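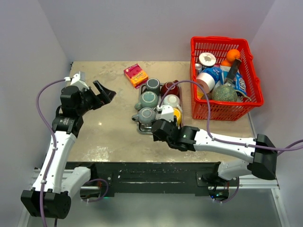
Okay robotics club thread, because I promised my group chat I'd stop spamming them and spam all of you instead.

We've got two arms, six mugs and one tray, and I've thought about very little else since April. The task for the Prestport student showcase is clearing the tray: pick up each upside-down mug, turn it the right way up, set it down on the table. Sounds like nothing! It is SO much harder than nothing.

The handles are the whole problem. When they all point the same way, our code looks brilliant. Turn them every which way and the gripper starts poking at mugs like a cat with a glass of water.

Sze-wing Tse wrote the handle finder and trained it on 1087 photos, most of them taken on her kitchen counter. Her mum would like the counter back.

Pak-hei Kong does the two-arm timing, so one arm stays out of the way while the other one reaches in. His first version was so polite that both arms waited for each other forever. We let it go for 400 seconds just to see. Still waiting.

I'm on cables and grippers. If you ever build one of these, leave more slack at the wrist than you think you need — then clip it down the link so it can't swing into your mugs. I've redone the purple ones three times and I'd do it again, I love a tidy cable.

Our team name is Brundico, by the way. The arms are called Peteck and Hung. No, I will not be taking questions on which one is my favourite (Peteck).

Round two is the shopping basket: the judges call out an item and we have to fish it out without squashing anything. Oranges are going great. Snack bags are slippery little monsters and we're still arguing about how hard to squeeze.

Scoring, for those who asked: 800 points for a clean tray, and you lose some every time a mug tips over. Colour doesn't matter, you can take them in any order. We go back row first so the front ones don't get bumped on the way out. Well, that's the theory.

Back at it tomorrow after school. Sze-wing is bringing more mugs, with weirder handles, and I can't wait.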